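Undanlow Listings: Frequently Asked Questions

Questions from sellers, buyers and the occasional agent. If yours isn't covered, write to the help desk and we'll answer between 9 a.m. and 5 p.m. Central, lunch excepted.

What is Undanlow?

A real estate listing site. Owners and agents post homes for sale or rent, other people look at them, and a good number of those people are not moving anywhere and just like kitchens. We don't mind. They count as traffic.

Are you a brokerage?

No. We don't hold a license, represent either side, or show up at closing with a pen. We publish listings and pass along messages. If you need someone to negotiate for you, hire an agent. There's a directory under the Find Help tab, sorted by zip code.

What does it cost to list?

A basic listing is free for 100 days. After that it goes dark unless you renew, and renewing is also free. We ask you to click the button so we know the house still exists and you still own it.

Featured placement costs $16 a week per listing. It puts you in the top row of search results for your zip code, along with everyone else in your zip code who paid $16.

Will featured placement sell my house faster?

It will get more people to look at it. What they think once they've looked is between them and your carpet.

Where does the home value estimate come from?

From Kerkness, the pricing tool we license. It reads county sales records, tax assessments and whatever you typed into the form, then produces a number. It has never been inside your house. It doesn't know about the new roof unless you tell it, and it doesn't know about the smell at all.

My estimate went down and nothing changed. Why?

Something nearby sold for less than you'd like. Kerkness updates overnight, so one low sale on your street can move your figure before breakfast. Please don't write to us asking for the name of the neighbor.

Can I have the estimate taken off my listing?

Yes. Go to Edit, then Pricing, then uncheck Show Estimate. Owners do this when it's lower than their asking price. We have yet to get the request from anyone whose estimate was higher.

How many photos can I upload?

Up to 2 per room, and as many of the outside as you can stand. The limit used to be higher. One seller in the early days uploaded 873 pictures of a ranch house, most of them of the same deck, and the page took so long to load that people assumed the site was down.

Do you edit listing descriptions?

Only for fair housing rules and for all caps. If you write that a house is "perfect for" a particular kind of person, our filter will flag it and you'll have to describe the house instead. "Cozy" is still legal. Everyone knows what it means.

I'm an agent. How do your leads work?

When a buyer fills out the contact form, the message goes to whoever posted the listing. We don't resell it to three other agents who have never seen the property. If you'd like to advertise next to listings that aren't yours, that's a separate product called Hartley, and the ads are labeled as ads.

Why did my listing from another service show up twice?

You probably posted it by hand and your broker's feed sent it over as well. Use the Merge tool on your dashboard and keep the version with the right number of bathrooms.

Do you have a branch office?

Yes, in Rakton. It handles rentals and short-term listings, and it has its own notes below.
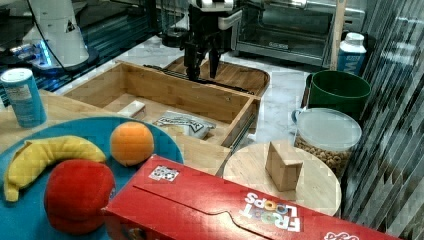
RAKTON, November

Rental questions from this office are answered separately, as the rules for rentals are different and change more often.

Can I list a single room?

Yes, if you live in the home. Choose Room in Shared Home as the type. Say which parts of the place are shared, and be specific about the bathroom, as that's the first thing people ask.

Do you run credit checks on tenants?

No. You can require an application through the site, but the screening is done by whichever company you pick, and the fee goes to them. Whoever pays it, say so in the listing before somebody drives across town.

How do I report a fake rental?

Use the flag at the bottom of the listing. The usual signs are a rent far below anything else on the block, an owner who is overseas, and a request for the deposit before you've seen the place. Don't send money. We pull flagged rentals while we look into them – if yours is real and got pulled by mistake, send us a utility bill and it goes back up.

Can I pay rent through Undanlow?

Not yet. It's planned, and it has been planned for a while.

How do I delete my account?

Settings, then Account, then Delete. Active listings come down the same day. Saved searches go too, including the one for lake houses.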